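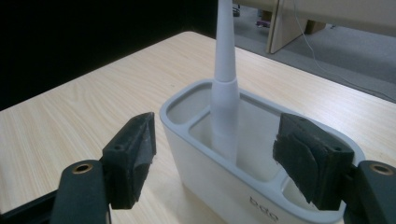
浅色木桌上的白色分格收纳盒

老游戏 Broldale 存档读不出来，卡在“正在整理行李”，还有救吗？

提问于 2021年11月5日 分类：PC老游戏 / 存档与兼容

事情是这样的。我最近重玩 Broldale，就是那个开旅店的冷门模拟游戏，客人半夜会投诉月亮太亮的那个。玩到第 60 天，存了档，睡觉。第二天读档，画面停在“正在整理行李”，我去煮了面，吃完，洗了碗，行李还在整理。

系统是 Windows 10，游戏是当年的光盘版，装了 Wunima 的汉化补丁。已经试过：

兼容模式，XP 和 98 都选过，98 模式下连标题画面都没了，算是有进展。
管理员身份运行，没变化。
重装，没变化，但我因此又听了一遍安装程序里那段电子琴。
新开游戏正常，能存能读，只有第 60 天这个档不行。

存档文件夹里那个文件是 994 KB，别的档都小得多。我不太想从头再来，旅店二楼的地毯是我一块一块铺的。求懂的人指点。

回答一（2 人觉得有用）

重装系统试试。另外这种老游戏建议看视频通关，省时间。

提问者回复：谢谢，地毯那部分视频里也有吗？

回答二（已采纳）

存档变大是老毛病，和系统关系不大。Broldale 会把客人落在房间里的东西全部记进存档，你不去失物招领处清，它就一直攒着。原版读档时给这个清单留的空间很小，超过就死循环，画面正好停在整理行李那句，也算写实。汉化补丁把物品名换成中文以后占的字节更多，所以用补丁的人撞上得更早。

处理办法：

先把整个存档文件夹复制到别处。我知道你打算跳过这一步，别跳。
看看有没有自动存档。游戏每 7 天自动写一个，文件名以 auto 开头，不在读取菜单里显示，要自己改成普通存档的名字才能看见。你应该有第 56 天那个，读进去损失四天。
读进去之后马上去前台左边的失物招领处，全部清空，再存一次。雨伞特别占地方，我那个档里全是雨伞，游戏里明明没下过几场雨。
要是第 56 天也读不出来，就用 Beduten，一个玩家写的存档编辑器，老论坛的置顶帖里有。打开坏档，找到“遗失物品”那一页，清空，保存。它的界面是灰底灰字，眼睛凑近点。

Beduten 要用 2 版，1 版会顺手把员工名单也清掉。我的厨师就是这么没的，后来旅店只供应冷盘，评分居然还涨了。

提问者追加：第 56 天的档读出来了！失物招领处打开一看，满屏假牙。已清空。那四天里我主要在和水管工吵架，重来一遍也行。谢谢！

回答三

补充一下楼上。如果是 Rahman 后来出的数字重制版，就不用折腾这些，清单上限改大了，读档也不会卡。但是重制版的存档格式不一样，光盘版的档导不进去，地毯还是得重铺。而且那段电子琴换成了钢琴，我个人不太能接受。

还有，汉化补丁十二月的时候更新过一次，说明里写了“修正读档问题”，我装了，修正的是另一个读档问题。装之前一样先备份。

评论（回答三）：请问重制版里月亮还能调暗吗？
回复：能，在阁楼，要先买窗帘。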